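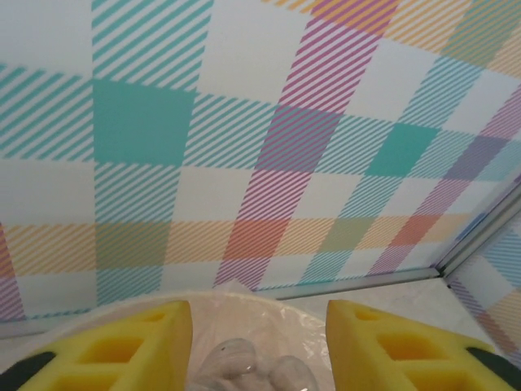 Yellow foam fingertips close in on a clear plastic bag at a Pekari packing station.

PEKARI HANDS THE BAGS TO THE ROBOTS; STAFF ASKED TO KEEP THE PLAID

Packing firm says 83 people keep their jobs, lose the worst part of them

Pekari, the contract packing company that bags small goods for shops that would rather not, announced today that it has put robot arms to work at 20 stations in its Stondetti building. The arms pick up thin plastic bags. It has taken the company most of two years to be able to write that sentence.

A plastic bag is a miserable thing to pick up. It has no fixed shape and no sensible place to hold. It slides, it folds, it clings to the bag next to it, and it looks different every time. People manage it with their fingertips and some muttering. Machines have mostly managed it with the muttering.

The new stations use two soft foam fingertips on each gripper, bright yellow and full of rectangular pockets, so that the foam can give a little when it meets something flimsy. They were made by Sirnex, which also supplied the arms and a training course with a great many slides. Earlier trials used hard fingers. Those trials produced a lot of data and a lot of torn film.

What changes on the floor

Pekari employs 83 people on the packing floor, and all of them stay. Handling loose bags was a full-shift task, passed around the teams on a rota that was pinned up each month and argued over until the next one. From December, no one will be scheduled on it for a full shift. Each robot station is watched by a trained operator who looks after four arms, clears the jams, and takes over the bags that the gripper gives up on.

There will be bags that the gripper gives up on. The company would like this on the record before anyone visits. In the last test run, the arms were offered 1000 bags and handed 20 of them back to a human being. Staff on the floor considered this fair, and a few considered it familiar.

Operators move up one pay grade after training. They also get control of the stop button, the station speed and the radio. An early version of the plan gave station speed to the front office. The floor teams objected in writing, at some length, and the plan was changed.

The walls

Visitors tend to ask about the pastel plaid walls around the work surfaces. Floor staff picked the pattern from a short list, and it beat plain gray by a wide margin. Management had voted for plain gray.

What comes next

A second group of stations is planned for the company's Chiriac building, where the bags are smaller and, according to the people who pack them, worse. Training places there will be offered first to current employees, including night staff, whose sessions will start at 10 p.m. so that they do not have to come in during what is, for them, the middle of the night.

Pekari has received 2238 comments through the suggestion box since the trials began. Most concern the robots. A sizable share concern the vending machine, and the company is looking into it.

About Pekari

Pekari packs, bags, labels and ships small goods for retailers from its buildings at Stondetti and Chiriac. Press visits to the robot stations can be arranged through the front desk at Stondetti. Closed shoes are required.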